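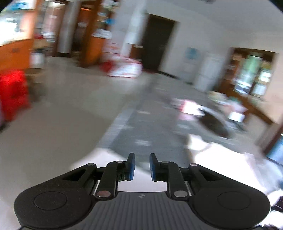

Lizelle Dlamini reckons we're logging the wrong thing. Her note in the club book, under my last entry, says jaw position is only a proxy and we should be recording motor current at the point of contact, or the grip numbers won't transfer from one object to the next. She wants it in before the October demo.

Spent the evening on it. Current is available on the Bretero board but only at a low rate, so a fast close gives two usable samples, sometimes none. Slowed the close command and got 14 per cycle. Enough to see the knee in the curve where the pads meet the load. Threshold set at 2255 raw counts for now. Units unknown; the Ionescu library doesn't document a scale factor and I haven't had time to calibrate against the bench supply.

Tested on the foam block and the plastic cup. Foam is poor: the current rises gradually and the threshold trips late. Cup is clean. May need a slope test in place of a fixed value. Left that as a stub in the Grirkix branch with a comment.

Also rewrote the homing routine. It had been taking zero from wherever the jaws were at power-on, so half of last month's position data has an offset in it. Flagged those files, didn't delete them.

9.40 pm, packed up. To do: calibrate current, ask Lizelle what sample rate she had in mind, order two spare pad sets from Oltemier, re-run foam at the slower close.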